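Home | Talks | Notes | Archive | Contact

Wood movement in glued-up panels: speaker notes
Jamila Samarakoon, 11/13/19
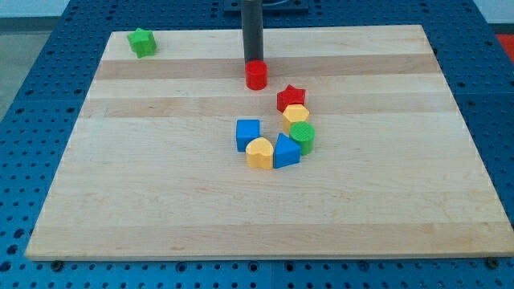

Slide 1. Scope. Talk covers solid panels glued from strips, edge to edge. Plywood and MDF are out of scope. Questions on finishes go to Nimal Khan in the second session.

Slide 2. Moisture content. Define it: weight of water divided by oven-dry weight of wood. Say it slowly, people divide by the wrong weight. Wood indoors settles toward a level set by the humidity and temperature of the room. Small offcuts get there in days. A thick panel can take weeks.

Slide 3. Direction. Movement along the grain is small enough to ignore for furniture. Movement across the grain is the subject of the talk. Flat-sawn stock moves more across its width than quarter-sawn stock of the same species. For maple, use the ratio on the handout. Do not read the table out loud.

Slide 4. Strips versus wide boards. Common claim: a panel made of narrow strips moves less than one wide board. Correct this. Total width change depends on total width, grain orientation and change in moisture content. Glue lines take almost nothing off it. What narrow strips do change is cup. Each strip cups on its own and the curve is broken up across the panel.

Pause here. This is where Ravinder usually objects. His point about mixed orientation is correct and is covered on slide 6.

Slide 5. The Falivano test. Panels were stored in the Rathnayake building from May on. Width was measured at both ends and the middle, same caliper, same operator (Sajib Ekanayake). Batch size was 12 panels. One was dropped from the results because a glue line opened before the first reading. State this before someone asks.

Results go on screen as a plot. Let people look at it. The end readings scatter more than the middle readings because end grain takes up moisture faster. If asked about the step in the curve, the humidifier was refilled late. It was not corrected in the data.

Slide 6. Mixed orientation. A quarter-sawn strip next to a flat-sawn strip gives a small ridge at the joint when the room dries out. You can feel it with a fingernail before you can see it. It shows up worst under gloss. Sort strips by end grain before glue-up, then by color. Most shops sort by color only.

Slide 7. Fastening. Slots, buttons or figure-eight clips. Never glue a panel into a rigid frame on all sides. Fix the center or the front edge and let the rest travel. Show the Ovel tabletop with the split end. The screws were in round holes with no clearance. The split started at the outermost screw.

Slide 8. Storage. Stack on stickers, same thickness, lined up vertically. Weight on top. Both faces need air. A panel left flat on a solid bench dries or wets from one side only and will cup. Turn it over and wait before planing anything off.

Slide 9. Meters. Pin meters need a species setting. Pinless meters need a density setting and a flat surface. Take 3 readings per panel and write all of them down. Do not average in your head.

Close. Handouts are by the door. Janaka Talukder has the spreadsheet and will send it on request. Leave slide 5 up during questions.

Related
Choosing clamps for long glue-ups
Filard workshop: humidity log and floor plan
Reading end grain, part 3
Nimal Khan: Oil, varnish and moisture exchange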